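Otilcombe shop, hand gripper station, weekly check
Checked by: Jong-dae Um
Date: May 7, 2023

1. Rubber pads on gripper body. OK. Wiped both, no lifting at corners.
2. Mesh in the recess. OK, some lint. Picked out.
3. Handle and crossbar. Slight play. Snugged up 2 screws, recheck next week.
4. Marker cube on top. OK, square to body. Do not wipe with solvent, Ko did that in April and the print came off.
5. Finger travel. Sticky last 8 mm on closing. One drop Landik oil on the slide, ran it open and shut, better. Not perfect.
6. Cycle count. Around 3,000 since last finger swap. Ovine sheet says swap is due, fingers on order.

Cables next, then floor. Slow going, station in use most of the morning.

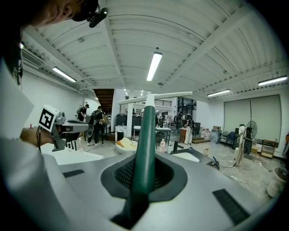 Can the grippers go back in use before the new fingers come?
Light parts only, and pull them if the closing gets stickier than it is now.

7. Cables. Trailing on floor again. FAIL. Needs a cover strip or route it along the wall.
8. Head camera strap. OK. Clip is stiff.
9. Table. Bottles and cups to go on the side bench, not by the grippers. Told evryone twice.
10. Stop button on test bench. Pressed, works. Label peeling, new one printed.
11. Spare screws. Low. Order more of the short ones

Open items: 3, 5, 7, 11. Ko to sign off on 7 before the next run.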